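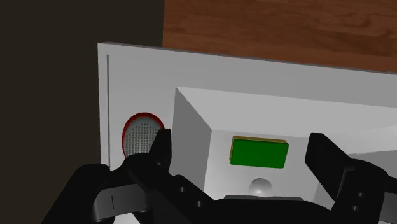
4.2 Clivudora as a Scene Kit

Clivudora is sold as a ready-made set of indoor scenes for robot simulation. A license covers the scene files, a library of movable objects, a set of arm and gripper models, and a Python interface for stepping the simulator and reading camera views. It doesn't include a planner or any trained policies. We reviewed release 2 of the kit, using the vendor's default physics settings unless stated otherwise.

The kit competes most directly with Plinska, which we used in our earlier work and which serves as the comparison in Section 5. The two products take different approaches to scene building. Plinska scenes are assembled at load time from a text description, and the user is expected to tune contact settings for each object. Clivudora scenes are authored ahead of time and ship with contact settings already filled in. A new user can load a scene and move an arm in it on the first afternoon. The price of that convenience is that changing a fixture means opening the scene in the vendor's editor, saving a new copy, and rebuilding the collision shapes - a step we often forgot.

For the review we used the Edet task list, a set of short household tasks written for single-arm robots with two-finger grippers. Edet was designed without any one simulator in mind, so its tasks had to be matched by hand to the objects in each kit. Tasks that named an object missing from Clivudora were dropped. We didn't substitute a similar object, as this would have made the comparison with Plinska harder to read. After matching, 25 tasks remained, and each was run from 1,000 random start poses of the arm.

Two camera views were used in the trials. A near view places the gripper low in the picture with the work surface ahead of it. Figure 1 was rendered this way and shows the black gripper at the front of a white appliance, close to a round grille with a red rim and a raised housing with a green panel. The near view is useful for checking finger position against small parts, but the gripper itself hides a good deal of what it is reaching for. In Figure 1 the left finger already covers part of the grille, and only the upper half of the small gray sphere under the green panel can be seen. Any method that relies on this view alone has to cope with targets that are partly hidden during the final approach.

The second view looks at the fixtures from farther away. It gives up detail at the fingertips but keeps both the tool and its surroundings in sight. Figure 2 shows the gripper open above the bronze-brown faucet at the sink, with a pink soap dispenser standing in the basin. 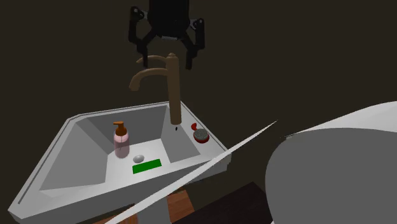

Scenes of this kind were the hardest part of the review for our planner. Tall fixtures leave little room for the wrist, and a path that clears the spout can still bring a finger down on the rim. The collision shapes supplied with Clivudora are convex pieces fitted to each model. They follow flat panels and boxes closely, but curved spouts are covered by short straight blocks that stand out from the drawn surface. The planner therefore rejected some paths that looked clear on screen. We rebuilt the spout shape with smaller blocks and the problem went away, at the cost of a slower physics step.

Objects resting inside a basin raised a separate issue. With default friction, a light object touched from the side tended to slide farther than we expected and stop against the wall, where two fingers could no longer close on it. The manual suggests raising the friction value for the whole scene. We chose to raise it for the light objects only and left the fixtures alone. Results with both settings are reported in Section 5, and readers who use the kit as shipped should look at the default column.

Rendering was steady during long runs. Surfaces are plain, with simple shading and dark walls, and the contrast between a black gripper and a white fixture made segmentation easy. The same gripper against a dark wall was a different matter. Our segmentation model lost the outline of the fingers often enough that 2,747 trials had to be scored from the simulator's own state log instead of from the camera view. Wall color can be changed in the editor, and we would advise doing so before collecting training images. We kept the original walls so that our numbers describe the product as it is sold.

Arm control went through Skotden, a small control layer that we also use on our physical arm. Skotden sends joint targets at a fixed rate and expects a reply at each step. Clivudora's interface can drop a reply when a scene is being reset, and Skotden treats a missing reply as a fault. We added a short wait after every reset. The vendor has been told of this and has listed it as a known issue.

Support questions were answered by email, usually by the next working day. The documentation covers installation and the basic calls well. The pages on collision editing were thinner, and we worked out most of that procedure by trial and error - our notes are included in Appendix B.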